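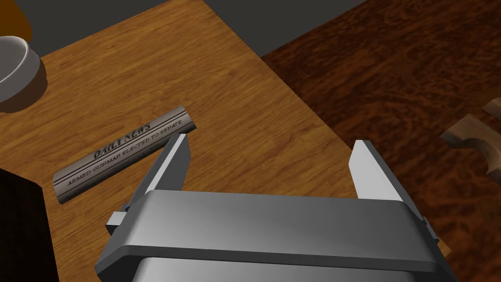 Wooden tabletop, rolled newspaper at the left.

February 7, 2020

Lindsay upright, second round of work on the action. Angus Niven helped me lift the action out first thing and then went back to his bridle straps. Case stays against the wall for now.

Dampers first. There are 64 of them on this one and the old felt is hard all the way through the tenor. Some of the bass wedges had been replaced before, with a softer felt than the rest, and whoever did it used a lot of glue. Steam took it off but it was slow. I tried a dry scrape on the first few and stopped after I took a sliver out of a damper head. Filled that one and set it aside to sand tomorrow.

New felt is the Feltix medium. Eilidh Mackay had wanted the Wollberg for the whole set, and I cut a short length of each to compare. The Wollberg is denser and holds a cleaner edge under the knife. On the string it leaves a faint zing on release in the octave above the bass break, and the Feltix doesn't. I went with Feltix for the flats and Wollberg for the wedges, where the edge matters more. Eilidh listened to both and is fine with that.

Cutting notes for next time: new blade at the start of each strip. Knife straight down, no sawing. If the back of the strip pulls, the blade is gone, even if it feels sharp.
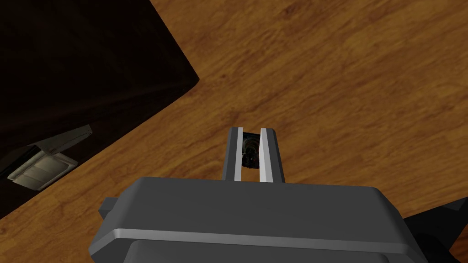
Wood floor, darker grain running on the diagonal.

Glue is the Hovik hide glue, mixed a little thinner than the packet says. At full strength it grabbed before I could line up the felt. Thinned, I get enough time to square the piece by eye and then check it with the small try square. Left the first batch clamped in the rack and will not touch them for 24 hours. Effie Skinner says she pulls hers after lunch and has never had one fail. I would still sooner wait.

Key dip next. Measured with the block on the naturals and most of the middle section is shallow. Target is 10 mm. The front rail punchings are original as far as I can tell, green felt over card, and the moths have been at the ones in the top octave. I am replacing all of them and not just the bad ones. Mixed old and new punchings settle at different rates and then the dip has to be done over.

Balance rail: paper punchings are a mess. Somebody had folded strips of what looks like a seed catalog and pushed them under a run of sharps. Took them out and put them in an envelope with the piano's paperwork. The pins under there are rusty but not pitted. Cleaned the first few with 400 grit 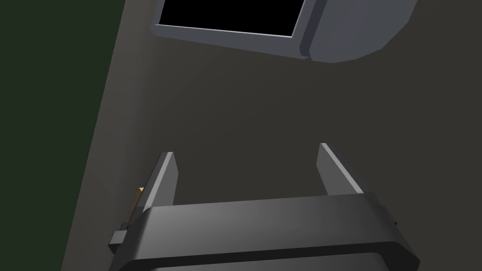

and finished with a dry cloth, no oil. Oil gets into the bushings and swells them, and we had that trouble in December with the church upright, which came back with sticking keys after Sérgio Meireles had already signed it off. If a pin still feels rough after the paper, use the polish and wipe it until the cloth comes away clean.

Key bushings are better than I expected. A few are loose side to side in the middle two octaves. I marked those keys on the underside in pencil. The rest can stay.

Hammers: did not get far. The grooves in the treble are deep but there is enough felt left for one reshaping. Shona Strachan is going to look before I take anything off. She did the last Lindsay and thinks the top hammers on that model were thin from the start. If so I would rather fit new ones in the top section and reshape the others. The customer has been told this might add to the bill and has not said no.

Humidity in the shop was low again this morning. Filled the humidifier, and it needs filling tonight too. 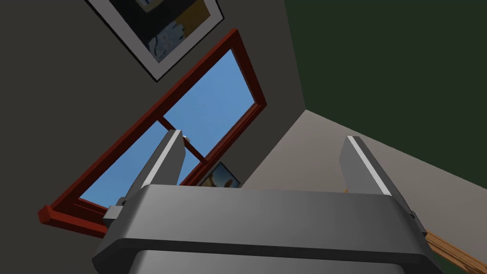 Lower part of the window.

Still to do:
Sand the filled damper head.
Unclamp first batch, trim any overhang, start second batch.
Order front rail punchings, both thicknesses. We are nearly out of the thin ones.
Rebush the keys marked in pencil.
Ask Shona about hammers before ordering.
Damper springs – several weak in the tenor, check against the spares tin before bending any.

Angus has the good glue pot. Get it back.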